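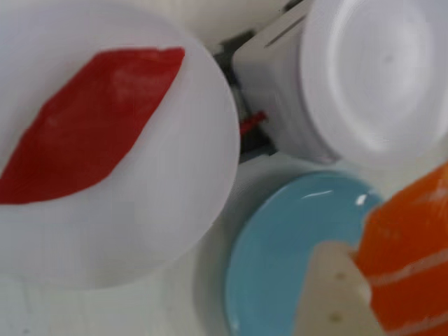 Plastic dishes and containers at close range on the sorting table, with a pointed cream-colored piece over the rim of the blue dish.

The Robotics Practicum at Fenen College begins each September with the same assignment, and the assignment has changed very little since the course was founded. Students are given a table, a mechanical arm and a collection of household plastics. By the end of the second term, the arm must be able to pick up each object and set it down in its proper place.

The course is directed by Adwoa Osei, who came to the college after several years of designing packaging equipment. She selected the objects herself, many of them from kitchen supply shops in the town of Skukon, and she continues to add to them. Lids, saucers, tubs and cups make up most of the collection, which now stands at 130 pieces.

"A lid is a difficult thing to hold," Osei said. "It has a thin edge, it lies flat, and it slides. Students arrive expecting to spend the year on software. Many of them spend the first month on lids."

Enrollment is limited to 17 students, who work in small teams and share a single laboratory on the ground floor of the Amissah Building. Each team keeps a written log of every attempt made on the table. An entry records the object, the starting position, the angle of approach and the result. The logs are read aloud at a weekly review, during which members of other teams may question any entry.

The review is regarded by former students as the most demanding part of the course. A team that reports a successful grasp is expected to repeat it with the object turned on its side, placed against another object, or partly covered. Crowded arrangements are introduced in the third week. Glossy surfaces, which can produce bright reflections and mislead a vision system, follow soon afterward.

Last term the teams recorded 985 attempts, of which 322 ended with the object in the correct place. The department publishes both numbers on the laboratory door. Osei asked that the complete total be shown after an earlier display listed successes only, and visitors left with a mistaken idea of the work.

Much of the instruction concerns contact. A gripper finger that comes down too far from the rim of a dish will push the dish away, and one that comes down too close may tip it. Students practice the motion by hand before writing any code, using wooden tongs and a ruler. They then compare their own movements with those of the arm at reduced speed.

The college does not require previous experience in engineering. Students of nursing, theater design and accounting have completed the practicum in recent years, and several have returned as laboratory assistants. Places are assigned after a short interview and a practical exercise in which applicants sort a tray of mixed objects while explaining each decision.

The second term ends with the Broltell Table Trial, an open event held in the main hall. Teams have one morning to prepare for an arrangement they have not seen before. Judges award points for correct placement and for the quality of the written log, and the two scores carry equal weight.

Applications for the next session of the practicum open on January 5, 2022, and may be submitted through the college admissions office. The laboratory also receives visiting school groups by appointment.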